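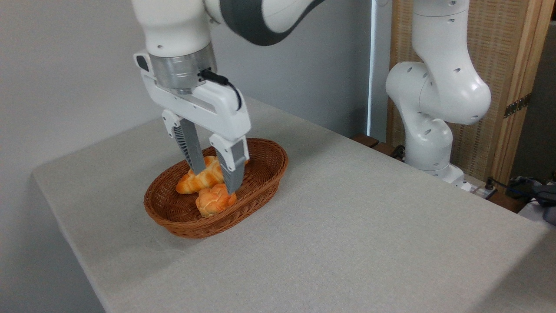

Two of the rolls in the oval basket, on the grey cloth.

From: Anika Pennington
Date: Jan 30, 2019
Subject: Re: [table] Baskets and cloths for the bread course

Replying to the basket question first, then the cloth.

> We have the oval wicker ones with the reddish-brown rim and the flat
> square ones from Werna. The square ones stack better and I can get 12
> more at the same price. Does anyone mind if we switch? Also, are we
> keeping the light grey cloths or going back to white? Gallagher Street
> want the order by Friday.

I'd keep the oval ones. The sides slope, so the rolls slide in toward each other and overlap a bit, and two look fine in there with some of the weave still showing. I tried the same two rolls in a square one at home and they ended up in opposite corners. If we go up to four rolls a table then I'd look at the square ones again, but the May lunch is two to a basket.

The rolls I used are the glazed ones with the scored tops that look a bit like a plait. One came out long, closer to a croissant, and the other is rounder. I put the long one at the back on a diagonal and the round one in front. That's how I'd like them set out on the day, but I won't be going round checking.

On the cloths, grey please. The crust colour shows up well against it. It does hold a crease, and you can see a few faint ones in the photo. The Griltex ones we looked at last year were meant to be better for that but the weave was coarser and I didn't like the feel. The Vetitano sample was nice but it came to $569 for 14 cloths, and I can't see us paying that when the ones we have are still good.

Can whoever has the spare cloths let me know how they're folded? If they've been in the tub since last time they'll need a proper iron — steam on its own won't shift it.

Still to sort out:
liners for the baskets, yes or no (I've left them out so far)
who is collecting from the bakery
butter dishes, we're short

I can do the pick-up if it's before nine.

Anika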